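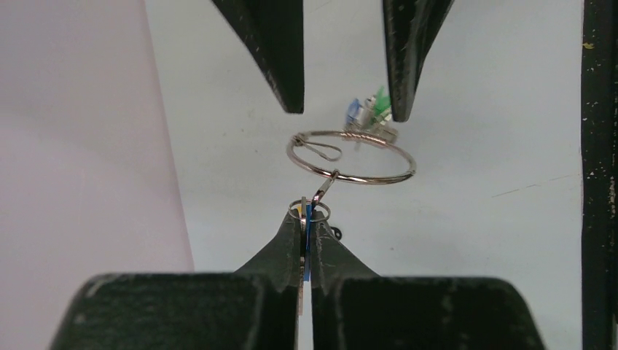 In defence of the big bunch of keys

I have been told more than once that I carry too many keys, usually by somebody who is at that moment waiting for me to let them in. My sister has one key and a telephone. My neighbour has a code, which he forgets. I have a bunch that pulls my coat down on one side, and I have grown very fond of it over the years.

There is the front door, of course, and the back, and the shed at Clarnelness, and a little Tiedemann padlock that I am fairly sure I no longer own. A blue key sits next to a plain silver one, and I bless the day I started buying coloured ones, as I can now get indoors with shopping in both arms and only one attempt (two in the dark). The man at the heel bar charges a little extra for colour and it is money well spent.

What I can't love is the split ring. I have broken more fingernails on those than on anything else in the house. You prise up the end, you feed the key in, it goes halfway round and sticks, and by then the kettle has boiled and gone off the boil again. And still I wouldn't change it, for the very stubbornness that keeps me out also keeps the keys on. In January I bought a Folteck clip with a clever little gate, very smart, and by the end of the month I was on my knees in the car park looking for the shed.

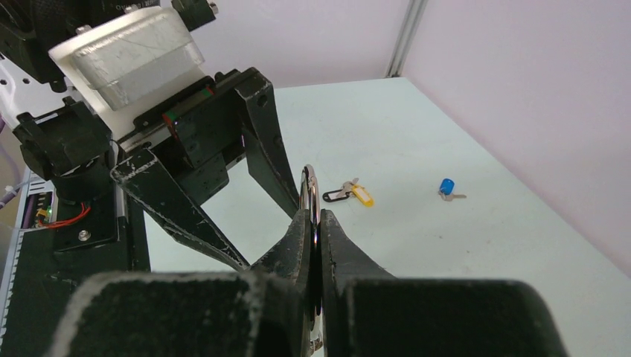 Naima Farouk wrote to me after I grumbled about all this last time, and she thinks I am being sentimental. Her view is that a key you haven't used in a year should come off the ring and go in a drawer, and that a person who can't say what a key opens has no business carrying it to the shops. She puts a butter knife in the split, by the way, and says it takes her no time at all.

Well, the butter knife is a good tip and I have taken it up. The drawer I am less sure of. I had a drawer once, and it had 69 keys in it, and not one was any use to me when the Gultar cupboard jammed, for who remembers a drawer?

Where I will give ground is on sorting. A large ring with snap clips hanging from it, so that each small set comes away by itself, seems to me a very civilised arrangement, and so do plastic tags in different colours.

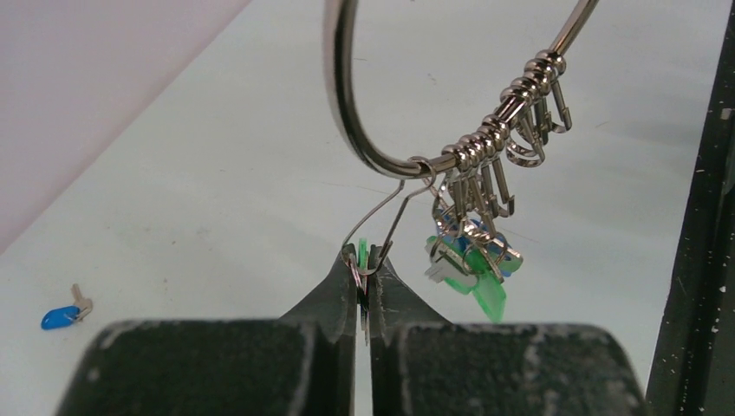 Green could be the garden, say, and blue the house, and you could hand the garden lot to whoever is watering the beans without giving them the run of the place. You still have your great jangling bunch to drop on the hall table when you come in, and the dog still gets up when he hears it.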